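공방 메모: 그리퍼로 빨래 건조대의 옷걸이 집기

등록 07/08/2024
작업: 공유 공방 Hosel, 2번 작업대

집게가 여러 개 달린 플라스틱 빨래 건조대를 다루는 작은 팔을 만들면서 적어 둔 것들입니다. 팔 본체는 Vurkham 키트를 개조했고, 손가락은 직접 출력했습니다. 비슷한 것을 만드는 분은 필요한 부분만 보시면 됩니다.

손가락 모양
처음에는 폭이 일정한 판 모양으로 뽑았습니다. 옷걸이 살 사이에 들어가지 않아서 안쪽 끝만 좁게 올라오는 계단형으로 바꿨습니다. 끝은 살짝 둥글려야 천에 걸리지 않습니다. 출력 후 모서리를 사포로 한 번 밀어 주세요. 끝부분은 금방 긁히므로 여분을 한 벌 뽑아 둡니다.

잡는 위치
고리 쪽은 피하고 곧은 살을 잡습니다. 고리는 구부러져 있어 조이는 순간 손가락이 비껴 나갑니다. 살이 손가락 사이에 세로로 들어오게 맞추고 천천히 닫습니다. 잡는 힘은 서보 전류로 제한합니다. 우리 설정값은 1378이고, 이 숫자는 컨트롤러마다 의미가 다르니 그대로 옮겨 쓰지 마세요. 낮은 값에서 시작해 20씩 올리면서 살이 미끄러지지 않는 지점을 찾으면 됩니다.

손목 카메라
카메라는 손가락 끝이 화면 아래쪽에 들어오도록 고정합니다. 너무 앞을 보게 달면 정작 집는 순간을 놓칩니다. 케이블은 손목을 끝까지 돌려 본 다음 묶습니다. 먼저 묶었다가 커넥터를 하나 뽑아 먹었습니다.

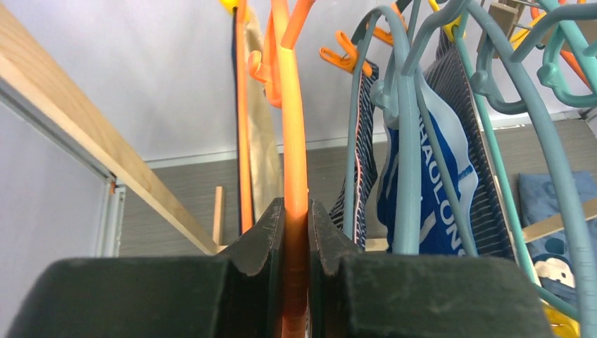
주황색 세로 살을 집은 상태. 오른쪽은 청록색 옷걸이와 걸린 옷들.

색 구분
옷걸이는 색이 뚜렷한 것을 쓰면 인식이 편합니다. 주황색은 흰 벽이나 회색 벽 앞에서 잘 잡힙니다. 옅은 청록색은 조명에 따라 하늘색 천과 섞이는 일이 있어 채도 기준을 따로 두었습니다. 줄무늬 옷은 가는 선이 살로 잘못 검출되기도 합니다. Tsz-kin Wu가 최소 굵기 조건을 넣은 뒤로는 많이 줄었습니다.

옷을 걸어 두고 시험하기
빈 옷걸이만으로 맞춘 값은 옷을 걸면 틀어집니다. 무게 때문에 살이 기울고, 천이 뒤쪽 살을 가립니다. 얇은 옷부터 걸고 두꺼운 옷은 나중에 추가합니다. 길게 늘어지는 천은 손가락이 들어가는 길을 막지 않는지 확인합니다.

안전
팔이 움직이는 동안에는 옷을 고쳐 걸지 않습니다. 비상 정지 버튼은 작업대 앞쪽, 손이 바로 닿는 자리에 둡니다. 손가락을 교체할 때는 전원을 끄고 서보가 풀린 것을 확인합니다.

손가락 도면은 공방 공유 폴더의 Cinport 항목에 있습니다. 나사 구멍 위치는 Valentyna Pasichnyk가 5월에 수정한 판이 최신입니다. 그 전 판으로 출력한 손가락은 구멍이 맞지 않으니 새로 뽑아 쓰세요.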